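Ticket 400-23
Subject: Dell tower powers off by itself, vendor blames the processor
Opened by: Chelsea Furnival
Assigned to: Callum Hollis
Status: Open, waiting on part
Opened: Apr 4, 2018

Chelsea Furnival wrote:
The tower from the front desk is shutting off again. No warning, no blue screen, it just goes dark. Halto looked at it over the phone and told us the processor is bad and we should buy a new machine. I'd like a second opinion before I sign anything, as they also happen to sell new machines.

Callum Hollis wrote:
I doubt it's the processor. They do fail, but it's well down my list for a PC that boots fine and then quits. How long does it run before it dies? And did Halto ask you to try anything at all?

Chelsea Furnival wrote:
Sometimes 7 minutes, sometimes most of a morning. They had me hold the power button down and then read them the service tag. That was the whole call. Kravets in accounting says it's the Dikodano update, because hers got slow the same week.

Callum Hollis wrote:
Slow and off are two different complaints. An update can do plenty of harm, but I've never seen that one cut the power. I'll open the case and take the heatsink and processor out so we can stop guessing.

Side panel is off and the processor is out. I left the memory in its slots for now, and the power supply and drive bays are where they were. 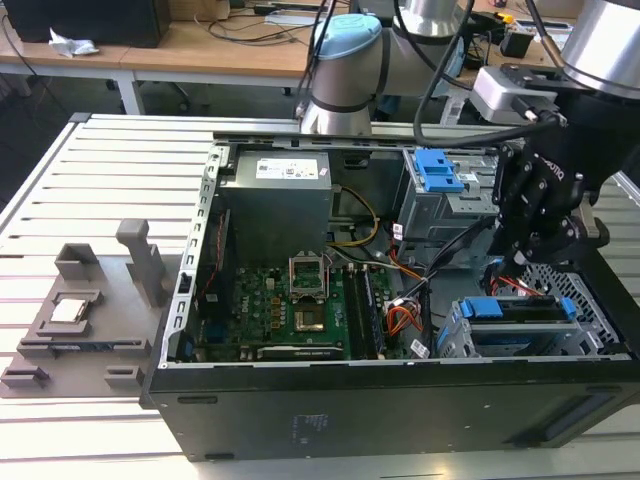 Dell tower on its side, CPU socket open with the bracket up.

I went over the socket with a flashlight and found no bent contacts and no scorching. The old thermal paste was another matter – dry, cracked, and missing from one corner. That could explain a shutdown from heat. It could also be a coincidence, and I'm not closing a ticket on a coincidence.

Chelsea Furnival wrote:
So is it the paste? Distusetti quoted us for a new power supply before anyone had opened the thing. Do I cancel that?

Callum Hollis wrote:
Hold it, don't cancel it. Their quote doesn't name a single test, so I give it the same weight as Halto's phone call. Still, a weak supply would look a lot like this from the front desk.

Plan from here:
Clean the processor, new paste, put it back.
Run it under load for 2 hours with temperatures logged.
If it still drops, swap in a known good supply and run the same test again.

I'm out of paste and the order hasn't shipped. Please don't let anybody "just try" turning it on before then. The processor is in a labeled tray in my top drawer.

Chelsea Furnival wrote:
Fine. I told Halto we're not buying until I see the temperature log. They said paste "never" causes this.

Callum Hollis wrote:
Ask them to put that in writing.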